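The Long Way Back to Tornby Court

When Inger Bisgaard was told she could go home, she had been away so long that she'd stopped keeping a bag by the door. For the first few months she kept it packed, you see, with a nightgown and her good scissors and the folder of papers, because every letter from the housing office said "shortly." Then one morning she needed the scissors, and she took them out, and she never put them back.

She is one of the people who lived at Tornby Court, the long brick building on the east side of the canal, until the night a burst main took out the ground floor and a good part of what was holding it up. There were 84 households in the building. All of them were out by two in the morning, standing on the grass in coats over pajamas, and a few of them will tell you, with something close to fondness, about the bus driver who pulled over and let the children sit inside with the heat on.

What came after has been slower and a good deal less neighborly. Families were sent to hotels and spare rooms and short leases all over town. Inger went to the Cilano, a perfectly decent hotel by the ring road if you are staying there two nights. Her room had a kettle and a very firm armchair. It did not have a stove, and for a woman who has made soup every week of her married and widowed life, that was a real sorrow, and I don't think it was a small one.

"People asked me was I comfortable," she told me. "I was comfortable. I wanted to peel something."

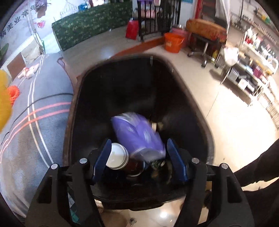

Who gets to go back

By April, the repairs on the upper floors had been signed off and the first letters went out. Of the original households, 74 have now either moved back or been given a date. The others are a tangle. A few had leases that ran out while the building was closed, and the owner, a property firm called Gravska, took the view that an expired lease was an expired lease. The city took a different view, and for a while the two of them exchanged long letters while people went on living out of suitcases.

Bergþóra Laxdal has been in the middle of it. She runs the tenants' advice desk out of the old Briem shoe store on the corner, where the shelves still have the sizes marked on them, and she has a way of reading a contract aloud that makes you feel sorry for whoever wrote it. Her argument was a simple one. Tenants couldn't renew leases on homes they weren't allowed to enter, so the clock ought to have stopped on the night they left.

Gravska came most of the way around to this in the spring, though it wanted new deposits, and the sum it settled on was 1516 a household. It doesn't sound like a fortune until you remember that these are people who had just bought all their bedding and winter boots over again. Bergþóra is still fighting that one, and when I stopped in she was on hold with somebody about it, eating crackers and waving me to a chair.

Third floor, left

Mikkel Sveinbjörnsson was among the first to get his keys. He and his partner, Sille Juhl, had a baby while they were in temporary housing, so their daughter had never seen the apartment that was supposed to be her home. They carried her from room to room. The kitchen smelled of paint, and the window over the sink still stuck in the same place, and Sille says she stood there pushing at it and crying and feeling silly.

Not everything came back with them. The building's storage lockers were in the basement, and whatever was down there is gone. Mikkel lost his father's tools. A neighbor on the same landing lost her wedding pictures, and has been writing to cousins she hasn't spoken to in years to see who might have copies. Several of them did, and she has been invited to two birthdays as a result.

And not everybody wants to come back, either. Grímur Hallgrímsson, who lived on the ground floor for most of his adult life, took a place out near his sister and says he sleeps better on a hill. He still drives over to get his hair cut and complain about the parking.

As for Inger, she moved in on a gray afternoon with a cousin helping on the stairs. The elevator isn't running yet. She had leeks with her, and carrots, and she put the pot on before she'd taken off her coat. Her hearing on the deposit is still to come, and she has put the letter about it in the drawer with the scissors.

Comments

canalside_ruth
Thank you for writing about this. My mother was at the Cilano too and the staff were kind to her, I would like that to be said. But it was far too long.

Old Eastsider
The elevator was out half the time BEFORE the flood. Ask Gravska about that.

Petra M.
I used to buy school shoes at Briem! So glad somebody is getting use out of the place. Does the advice desk need anyone in the evenings?

tomh
Our lease ran out in the same way and we're still waiting to hear. Going to see Bergþóra about it.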